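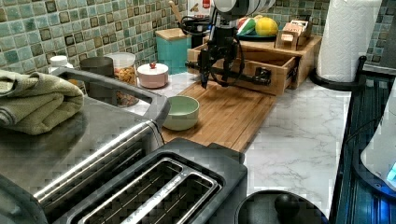

Fruit plate and packets on the organizer, drawer partly open.

The kitchen counter is usually treated as a storage problem. I think it is a work surface problem, and the two lead to different rooms. A storage approach asks whether each item has a place to sit. A work surface approach asks how much stone is left once everything has one.

My rule is a clear strip 16 inches deep and 46 inches long. Anything that stands in it permanently has to be used daily. A drawer organizer with a flat top passes, provided it stays at the back. It stacks two functions on one footprint, and the top can hold a plate of fruit at a height where people will eat it. The Deák catalog sells a unit of this type as decoration, and I consider that a mistake in the catalog.

The faucet deserves the same scrutiny.

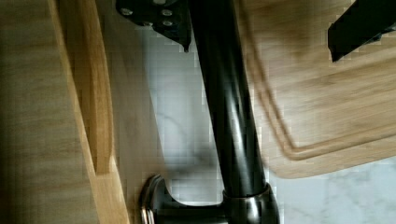

Black faucet, side lever, board alongside.

A side lever needs room to swing. Boards drift toward the sink during prep, and a board parked against a lever gets moved several times an hour. Leave a hand's width. In the Vevville apartments, where I measured more than 200 counters, this gap was the most common thing missing.

Appliances are the harder argument. A toaster oven and a two-slot toaster overlap in function, and the usual advice is to drop one.
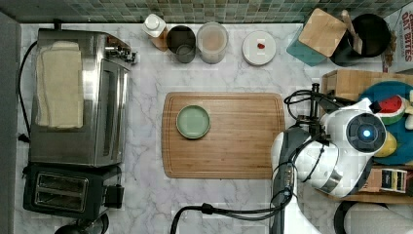

I disagree. The small toaster is faster for bread, and the oven handles everything flat. Keep both at one end, close together, and treat that end as lost for prep. What fails is spreading them out, which turns one long counter into three short ones.

As for the board, it should stay out. Grustix and Nirnard both make vertical racks, and both racks work, but a board in a rack is a board that has to be fetched.

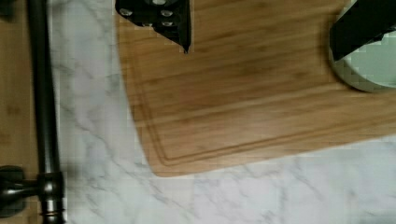
I prefer bamboo with a juice groove, left flat on the stone, with a bowl on it for scraps. The groove costs some cutting area. On a wet Wednesday full of tomatoes it earns that back.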